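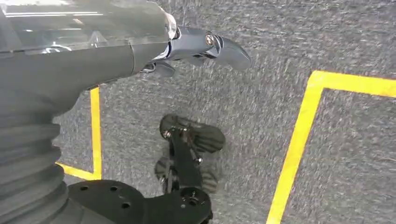 The open gripper above the carpet, with yellow tape corners on both sides.

Grarel: Frequently Asked Questions

This page collects the questions we receive most often about the Grarel method and the report we published on it. The answers are written by Iwona Bednarek and Bogdan Kubiak. If you are new to the subject, please read the first three questions in order. After that you can jump where you like.

What is Grarel?

Grarel is a way of teaching a robot to carry a small object across a floor and put it down inside a marked area. The robot learns from demonstrations made by a person. What is special in our method is how the demonstrations are cut into pieces before the training. We do not give the robot one long recording. We cut it at the moments when the hand changes its direction relative to the tape on the floor, and each piece is learned with its own goal.

Why do you cut the demonstrations?

In our first experiments we trained on complete recordings. The robot learned the beginning of the task well and the end of it badly. Small errors from the first seconds were growing, and when the hand arrived near the target area it was in a position which no person had ever shown to it. With shorter pieces, the robot has more chances to return to a known position. This idea is old and we do not claim it as ours. Our part is the rule that decides where to cut.

What does the tape do?

It marks the areas where the objects start and where they must be put down. We use yellow tape on gray carpet, and the corners are the important part. A corner gives the model both a position and a direction, while a straight line gives only one of them. If the model sees one clear corner, it can usually guess where the rest of the area lies, also when the arm is covering it.

Does the robot need to see the whole area?

No. During the reach the arm often hides a part of the tape, and we made no effort to avoid this in the training recordings. We also tried a version where all recordings with hidden tape were removed. It was worse, which surprised us at that time. Now it seems quite natural, as the arm will hide the tape in real work too.

How many demonstrations did you use?

The main result uses 44 demonstrations. Of these, 40 were used for training and 4 were kept aside to check the model during the training. The final test was made separately, with the robot moving by itself, so the four demonstrations do not enter into the success numbers.

Is 40 really enough?

For this task and this floor, yes. We would not promise it for a different task. The movements are simple, the objects are few, and the same two people made all of the demonstrations. When we let a third colleague add recordings in March, the results became less stable for some weeks, until we learned to balance the recordings between persons. Demonstrations from different people are useful, but they should be mixed with care.

Which objects did you test?

We tested six objects, all of them light enough to be lifted with one hand. Four appeared in the training and two did not. The list with their weights is in the appendix of the report. Soft objects are not included, and we have no opinion yet on how the method would work with them.

Does motion blur cause problems?

Less than people expect. When the arm moves fast, the carpet texture becomes streaks and the edges of the tape become soft. The yellow color stays strong, however, and the model seems to depend more on color than on sharp edges. We checked this by changing the tape color in a few tests, and the performance dropped clearly. Please keep this in mind if you want to repeat our work with white or gray tape.

What about reflections?

Light from the ceiling can make bright streaks on glossy parts of the arm. In an early version the model sometimes reacted to these streaks. We solved it in a simple way: half of the demonstrations were recorded with one part of the lights turned off. After this we did not see the problem again, but we did not study it in a systematic manner.

How is the cutting rule different from the Dudek baseline?

The baseline that we call Dudek in the report cuts every recording into pieces of equal length. It is easy to program and it works better than no cutting. Its weakness is that a cut can fall in the middle of closing the gripper, and then neither of the two pieces contains a complete grasp. Our rule is not allowed to cut while the gripper is opening or closing.

Can I use the method with a different gripper?

In principle yes. The rule needs only the position of the hand and a signal that says how far the gripper is open. The team at Tandstead has tried it with a hand of another shape, and they had to change one threshold. We added their value to the settings file, with their permission.

What are the known failures?

The most common one is that the robot puts the object down on the tape instead of inside it. We count this as a failure, even if only a small part of the object touches the line. The second is a late opening of the gripper, so that the object is pulled a little when the arm goes up. There is also a rare case where the hand waits above the carpet and does not come down. We do not understand this case fully. Starting the run again helps, but this is of course not a solution.

Where can I find the data?

The recordings are stored in the Clalby archive together with the settings for each run. You need to request an account, and normally you receive an answer in a few days. The raw recordings are large – if you want only to look at the cuts, take the small package first.

May I use the recordings in my course?

Yes, for teaching and for research. Please name the report as the source and do not publish the recordings again on another server, so that corrections reach everybody.

I found an error. What should I do?

Write to Bogdan Kubiak with the number of the run and a short description. For questions on the text of the report, please write to Iwona Bednarek. We answer in English or Polish.

Last updated: October 12, 2023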